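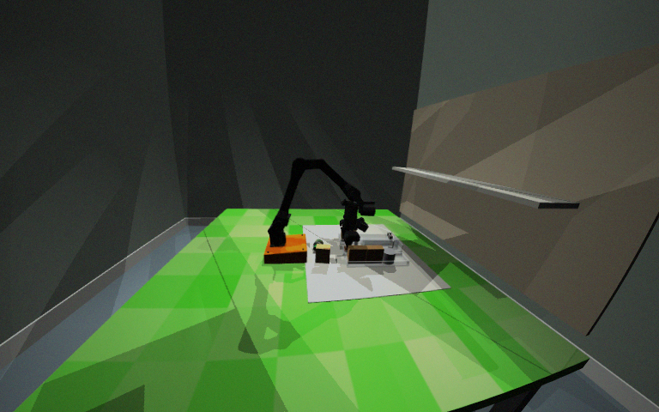 Danden halts sorting arms after gripper fault

02/04/2018

Danden has stopped work on its bench-top sorting arms at the Stundwood site after one of them failed to stop at its set height and pressed down onto a loaded rack. No one was hurt.

The fault came during a long test in which the arm lifts small parts from a rack and puts them back again. The test was meant to run to 2000 cycles. On cycle 1713 the gripper carried on down past its lower limit, cracked the rack and bent one of its own fingers before the motor cut out.

Staff were outside the marked area at the time. The arm was switched off at the wall and left in place until the following morning, when engineers from Steiner, which supplies the control software, came to copy the logs.

Early findings point to the way the software handles a lost signal from the wrist. If a reading is missed, the controller is supposed to hold the arm still. In this case it used the last good reading and kept moving for 52 milliseconds - long enough, at that speed, to do the damage. Steiner says the same fault did not show up when the job was run in simulation, where the signal never drops.

The firm has now added dropped readings to its simulated runs and says it can repeat the fault at will. A corrected version of the software is being checked and will go to Danden first.

A second site at Kerkby uses the same arms for packing. They are still working, but at 60 per cent of normal speed and with the lower limit raised. Operators there have been told to keep the guard closed whenever the power is on, including during set-up, and to report any jerky movement at the wrist.

Danden reported a smaller problem with the same model in December, when an arm stopped halfway through a job and had to be restarted by hand. It was put down to a loose cable. That report has been reopened - the cable was replaced but the logs were not looked at.

Testing at Stundwood will start again from zero once the new software is fitted.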